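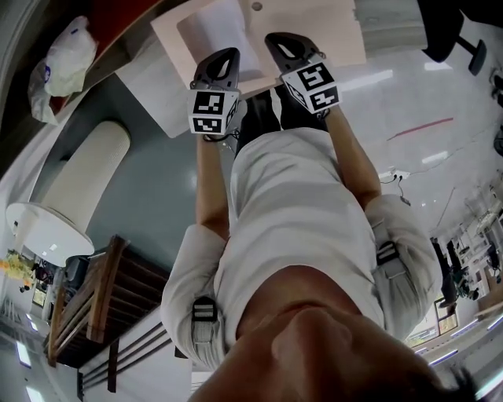 Print this page
E-mail this article

3.2 Floor-level work surfaces

The second group of sessions dealt with paper and card handled at floor level. In the desk sessions (Section 3.1) the height of the surface was fixed and the worker sat or stood at it. On the floor there is no fixed edge to work against, and the layout is set by whatever is put down first. We recorded this first item as the anchor of the layout. In 19 of the 30 sessions the anchor was a flat board or sheet. In the remainder it was a box or the paper itself.

Figure 3 shows a layout of the first type. A large pale pink board or sheet lies flat on the floor, with a white sheet of paper resting on it and a white cardboard box beside it. The paper is slightly curled at one edge. The wheeled base of an office chair stands close by, on a light grey floor with a gloss that reflects several patches of light.

Three features of such layouts were coded: the overlap between paper and anchor, the clearance between anchor and box, and the nearest piece of furniture. Overlap was coded as full when no part of the paper extended past the anchor, and partial otherwise. Clearance was taken at the narrowest point between anchor and box. Furniture was noted only if it stood within one stride of the anchor, and chairs on castors were kept apart from fixed furniture because they can be moved during a session without being lifted.

Coding was carried out from the stored images by two of the authors. A first pass by Cauã Godoy produced 457 entries, of which 22 were disputed in the second pass. Most of the disputes were over overlap, where a curled edge could be read as lying either within or beyond the anchor. The rule finally adopted was to code the edge where it would fall if the paper were pressed flat. The disputed entries were then recoded by both authors together, and none was dropped.

The choice of anchor had a clear effect on how the paper was placed. With a board or sheet as anchor, overlap was nearly always full, and the paper was set down with its longer side close to parallel with one side of the anchor. With a box as anchor, the paper was placed on the bare floor at varying angles and was turned more often before it was taken up again. We did not find that the size of the anchor mattered, although very small anchors were not available at either site.

Surface finish was not controlled. The rooms at Tesberg had a smooth, reflective floor and those at Zodach a short-pile carpet. On the smooth floor a single sheet of paper lies close to the surface and is hard to lift at the edge without first sliding it. A curled edge makes this easier, and workers at Tesberg tended to begin at the raised edge where there was one. On carpet the same sheet could be lifted from any side. A board placed between paper and floor removes much of this difference, and for that reason results for board-anchored layouts are pooled across the two sites in Table 4, while those for the other layouts are given separately.

Reflections caused some difficulty in coding. Bright patches on a glossy floor are of similar shape and tone to sheets of white paper, and at a shallow angle the two can be confused. Where the patch fell on bare floor and had no visible edge shadow it was coded as a reflection. A coloured anchor gave good contrast with white paper, and there were no disputed entries of this kind where the paper lay wholly on it. White boxes on a pale floor were less easily separated, in particular where only part of the box was in view, and clearance was left blank in those cases.

The boxes were plain cardboard from the Plattner store and were used in both groups of sessions. They were not weighed. Their position relative to the anchor was left to the worker, and we made no attempt to record which hand was preferred. The paper was cut from a single batch supplied by Forkeo and kept in the room overnight before use, which reduced curling without removing it. Sheets that had been creased were replaced.

The working posture is treated in Section 3.4. For present purposes it is enough to state that a standing worker looking down sees the anchor from above and at some distance, whereas a kneeling worker sees it at a slant. Clearance values from the two postures were compared only after correction for this difference.

Print this page
E-mail this article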